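Accueil / Bureau / Luminaires / Avis

Lampe de bureau articulée Tilitz : mon avis après trois mois

Bon, je vous préviens, je suis pénible avec les lampes. J'en ai eu une à pince qui glissait, une à col souple qui piquait du nez dès que je tournais le dos (vous voyez le genre), et puis une très jolie en laiton que ma sœur m'a « empruntée » et que je n'ai jamais revue. Alors quand j'ai vu la Tilitz en promo en décembre, j'ai hésité deux soirs et j'ai craqué.

Je l'ai payée 58 euros chez Draltel, livraison comprise. Elle est affichée à 81 le reste de l'année, et à ce prix-là j'aurais sûrement réfléchi un peu plus longtemps ! Elle est arrivée dans un carton tout plat, bras replié, avec un sachet de petites pièces et une notice en quatre langues dont aucune n'est tout à fait du français. On s'en sort quand même. La seule chose que j'ai ratée du premier coup, c'est le sens de la fixation : j'ai tout serré, j'étais très fière, et la tête regardait la fenêtre. J'ai recommencé.

Le bras est en gris foncé mat, et c'est ce qui m'a décidée. Je ne voulais ni du blanc qui jaunit ni du chrome où l'on voit chaque doigt. Les arêtes sont légèrement arrondies, c'est agréable à attraper quand on la déplace, et on la déplace beaucoup, en tout cas moi. Je couds le matin, je fais mes papiers le soir, et entre les deux il y a les puzzles (oui, à mon âge, et de 1000 pièces).

Parlons de l'articulation, parce que c'est là que tout se joue sur ce genre de lampe. Il y a une petite molette noire sur le côté. On desserre d'un quart de tour, on place le bras comme on veut, on resserre. La mienne tient très bien. Les deux premières semaines elle descendait un tout petit peu dans la journée, j'ai resserré une bonne fois et depuis plus rien. Par contre la molette est vraiment petite ! Ma voisine Lucienne Fleury, qui a de l'arthrose dans les pouces, a essayé chez moi et elle a dû s'y reprendre à deux mains. Si vous êtes dans ce cas, essayez-la en magasin avant. 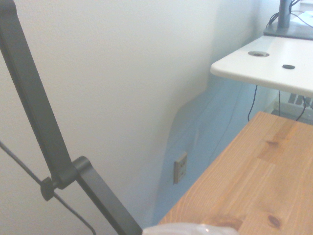 Côté place, je l'ai installée près de ma table en bois clair, contre le mur, et je ne regrette pas une seconde. Avant, j'avais un pied rond gros comme une assiette qui me mangeait tout le coin gauche, et je passais mon temps à poser mes tissus dessus. Maintenant je peux étaler un patron entier sans rien pousser. Et comme le mur est blanc, la lumière se renvoie bien, j'ai même baissé l'intensité d'un cran.

Le fil, maintenant. C'est mon gros bémol. Il est noir, fin, plutôt discret, mais il n'est pas intégré au bras, il passe à côté. Et il est court ! Si votre prise est juste derrière le bureau, aucun souci. Si elle est de l'autre côté de la pièce, prévoyez une rallonge. J'ai essayé de l'attacher au bras avec des petits colliers Flolel que j'avais au fond d'un tiroir, c'était plus net, mais il tirait dès que je dépliais la lampe en grand. J'ai tout enlevé le lendemain.

Pour la lumière elle-même, il y a trois teintes, de la très chaude à la très froide. La plus froide, je ne m'en sers que pour enfiler l'aiguille de la machine ou pour distinguer un bleu marine d'un noir. Celle du milieu me convient pour tout le reste. L'interrupteur est tactile, sur la tête, et il est un peu trop sensible à mon goût : je l'allume en faisant la poussière.

J'avais aussi regardé la Pillay, que ma collègue Oľga Šťastný a au bureau et dont elle est ravie. Elle a un ressort au lieu de la molette, donc on la bouge d'un doigt, c'est un vrai confort. Mais elle coûte plus de 80 euros et elle ne descend pas aussi bas sur le plan de travail, et pour la couture j'ai besoin d'avoir la lumière presque au ras du tissu. Pour quelqu'un qui lit ou qui travaille sur écran, je dirais plutôt la Pillay, sans hésiter.

Les plus : le gris mat, la tenue du bras, le gain de place
Les moins : le fil trop court, la molette minuscule, l'interrupteur chatouilleux

Je mets quatre étoiles sur cinq. Avec cinquante centimètres de câble en plus, j'en mettais cinq ! Si quelqu'un a trouvé une molette plus grosse qui s'adapte dessus, dites-le-moi dans les commentaires, Lucienne est intéressée.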